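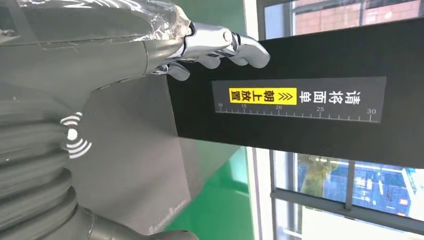 3 min read

1/ So the junior league wants to move the under 11s and under 12s to summer football. April to September, full season, starting next year. I've read the document twice and I'm still waiting for the bit that convinces me.

2/ The headline claim is that winter postponements are ruining the game round here. Fair enough, last winter was grim. Wineck's bottom pitch was under water from December until the clocks changed. But Wineck's bottom pitch has always been under water. It's next to a river.

3/ They say 76 matches were called off. They don't say how many were played later. My daughter's team had five postponed and got four of those in by May. That's one lost game, and I bet ours isn't the only side like that.

4/ Then there's cricket. The document gives cricket one sentence: "we anticipate minimal overlap". Half the Allalbridge under 11s play cricket! I know because I drive three of them to it.

5/ If you make ten year olds choose, some will pick football, some will pick cricket, and some will quietly pick neither. The last lot worry me and they don't appear anywhere in the plan.

6/ Holidays. Our squad is 14. Take out July and August absences and I'd be amazed if we had nine on a given morning. The answer in the document is "flexible fixture windows" – so, postponements.

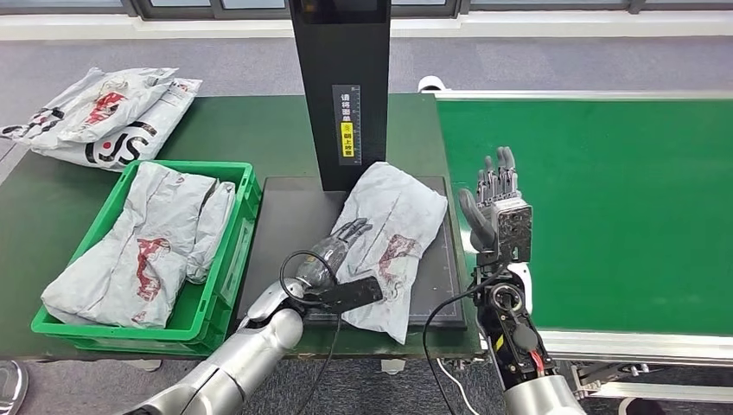
A white mailer with red print on the pad, green belt to the right.

7/ Now the money. Subs go up to £155 a head because the council charges more for the grounds in summer. The document calls this "a modest adjustment". We paid a good deal less than that this season and two families still had to ask for time.

8/ I did like the part about lighter evenings. Training in the dark at Mollus Lane under one working floodlight isn't much fun for anyone, and midweek matches in June would be lovely. You could have that with a short summer cup, mind. The Yuen Cup used to be exactly that.

9/ Someone's going to say "they did a survey". Yes. It had 994 responses, which sounds like a lot until you notice you could fill it in as many times as you liked. I did it twice by accident. It also asked "would you like your child to play on better pitches?" and counted every yes as support for summer football. Come on.

10/ The league has run from September to spring since 1960. I don't think that makes it sacred. Small-sided games were a big change too, and I moaned about those and was wrong.

11/ But that one was tried with a single age group first, and we all got to see the results before it spread. Why not do the same again? One division, one summer, publish the numbers including who dropped out.

12/ I asked this at the open meeting and was told a trial would "lose momentum". Whose?

13/ Clubs vote next month. Parents don't get one, so if you've got a view, tell your club secretary before then. And ask them how they're planning to vote, as ours hadn't thought to mention it.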